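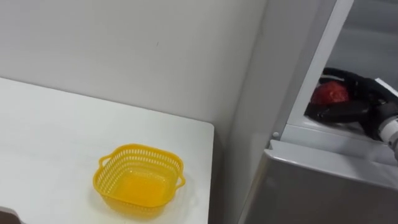 ok Mahuika island food thread, typing this on the ferry so bear with me

First thing. Do NOT fill up at the hotel breakfast. Walk down to the harbor before 8, the fish soup stall is the one with the long line. Coconut, lime, a lot of chili. Came back twice in one day, no regrets

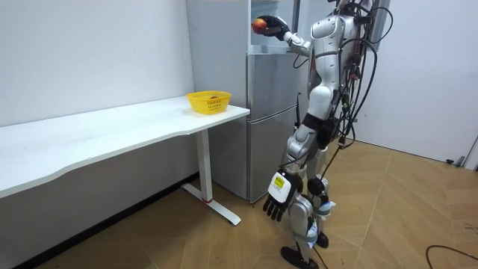
and bring cash!! card machine was down both times. Bowl comes with fried breadfruit on the side - ask for extra, they'll give it to you

Friday is market day in Bimia. Whole town shows up. Smoked fish wrapped in leaves, taro cakes, somebody's grandma selling banana pudding out of a cooler. Get the pudding frist, it was gone by 10
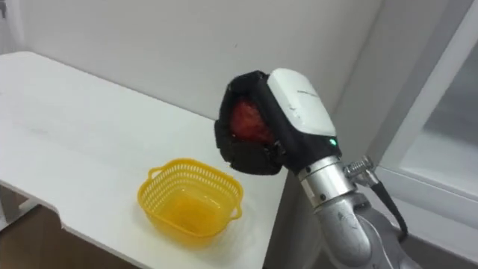 Fruit at the market is sold by the pile, not by weight. Took me a while to get that. You point, they tip the whole pile in whatever you brought. Small plastic basket with slots in the sides, like the yellow one here, is perfect - sand and juice go right through. Paper bag lasted me 5 minutes. Papaya everywhere

Famelus is the sit-down place everyone will tell you about. It's fine. Pork from the earth oven is great, the rest is hotel food with a view. Go for lunch, book if its August

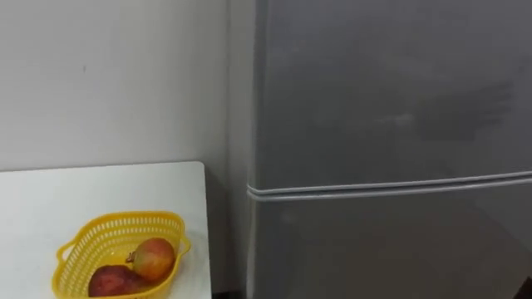
Page 5

Catell bakery, up the hill past the church. Sweet coconut buns, still warm at 6 am. 20 min walk, steep, wear real shoes

also they do a savory one with corned beef and onion that I think about constantly. Buy two, eat one on the way down

ferry's docking, gotta run. will add the dinner spots tonite if the wifi holds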